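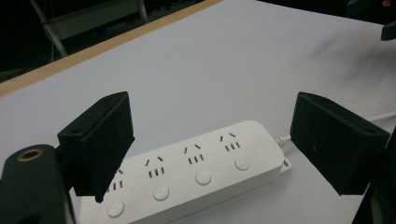 I've been promising Dinesh Tripathi I'd write down our house rules for the gripper sessions, and it's Sunday, the coffee is good, so I may as well (Dinesh, you can stop emailing me now!). We wrote the first version in January, and it ran to 11 rules, which was far too many for anyone to remember.

Rule one: a clear table. The power strip gets its own patch of white tabletop and there's nothing else between the fingers before you start.

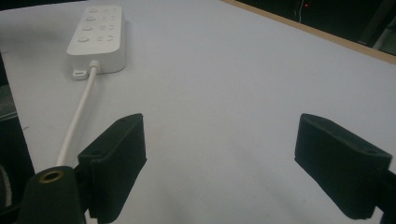
Rule two: mind the cord

Know where the cable runs before you move your hand. I like it well off to one side -- the left, usually, out of old habit.

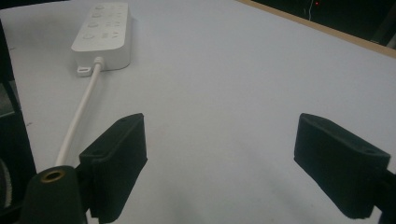
And please, both of you lovely newcomers at Plemgate, write down the session number as you go. We're at 279 now, and I still spend 2 evenings a month untangling the ones that never got one.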